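Machines can help with the dishes now, in the way a toddler can help with the dishes. They want very badly to be included and you will be there all afternoon. What follows is how to run a fair kitchen trial on a tabletop arm, so that when your relatives ask whether the robots are coming for the plates, you have a better answer than a shrug.

## Before you start

You need:

- one arm, bolted or clamped down
- a plate (steel, if you value your floor)
- a small wooden block, standing in for the leftover potato
- a dish towel
- a free Saturday

Clamp the arm first and tug on it. If the table moves, fix the table. Then run the arm through its full reach by hand, slowly, and watch the cable. A cable with too little slack will stop the wrist short. A cable with too much will reach the plate before the fingers do and sweep the potato into your lap. 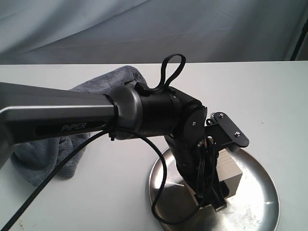
**Mirelum Home Chores Group, Bench Notes**

## Step 1: Clear the plate

Set the block on the plate, away from the rim. Bring the fingers down beside it, close them gently, lift, and drop it in a bowl. Repeat until you are bored, then keep going. The first ten tries tell you very little.

Shiny steel is the hard part. A bright streak across the metal can look like an object to the camera software, and a gripper will go after a reflection with real commitment. Move your lamp before you rewrite any code. Wanpen Rungrueang lost two evenings to a bug that was a desk light.

Our best run so far was 21 clean pickups out of 27. A person would get all 27 while on the phone.

## Step 2: Lift the plate

Don't try to pinch it flat off the table. Fingers that close nicely on a block have no way under a rim that low. You can:

1. slide the plate until it hangs past the table edge, then grab it there, or
2. prop one side on a folded cloth.

Option 2 is cheating. We use option 2.

## Step 3: Fold the towel

Start with the towel laid out flat. Ask for one fold, corner to corner, and count it as a pass if you'd put the result in a drawer with company coming. Once that works, crumple the towel and try again, and make some coffee. Soft things have a new shape every time you drop them, and the arm has to find a corner before it can do anything else. Our slowest fold took 113 seconds and came out as a sort of burrito.

## Scoring

Write down every try, including the ones where you "just nudged it a little." Kanokwan Saengthong marks those with an N, and the N column is long. Time it from the start command to the moment the arm is clear of the table.

Can it do the chore yet? Moving one block off one plate, yes, most of the time, with the light right. Clearing a table after dinner, no. I'd give the towel a few more years, and I fold mine badly enough that I may not notice the handover.

Send your score sheets to Wayne Sowerby before the September meetup. He would like them typed.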